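We use cookies to remember your settings. Accept / Decline

Budgeting the second arm
March 20, 2024 | By Szczepańska

The request for the next budget year closes in July, so the numbers for the Skustton store setup have to be settled well before that. My first draft had one line for the arm and one for "other." The second line is where the money went last time.

Finger pads are the item I got wrong. I priced 2 sets for the year and we are now on 8. Grisau charges 313 per set, shipping included, and the lead time is 18 days. I would now order the full year's pads with the arm and keep them in the same cabinet as the spare cables.

The wrist camera goes on its own line. So does the mounting bracket, which Manddale quotes separately and which I missed in the first draft. Ask for the bracket drawing before paying – hole spacing changed between the two versions we have.

Shelving is cheap by comparison, but it needs to be the real thing. Trays and bottles on a workbench gave us reach figures that were no use once there was a second shelf above the work. I have put in for one more bay of the white store type, with rails, and left out the powered base until the reach tests are finished.

Training hours are still blank. I have over 18 hours logged for the current arm and no agreement on which budget they belong to.
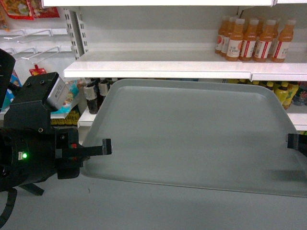
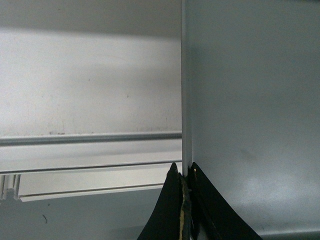

Black gripper fingers, white shelving.

Comment from mk_fixtures: We did the pad order up front as well and regretted half of it. The supplier changed the backing and our older stock did not fit the newer fingers. I would split it into two deliveries and get the part revision written into the quote. Does Grisau hold the price if you call off the second lot later in the year?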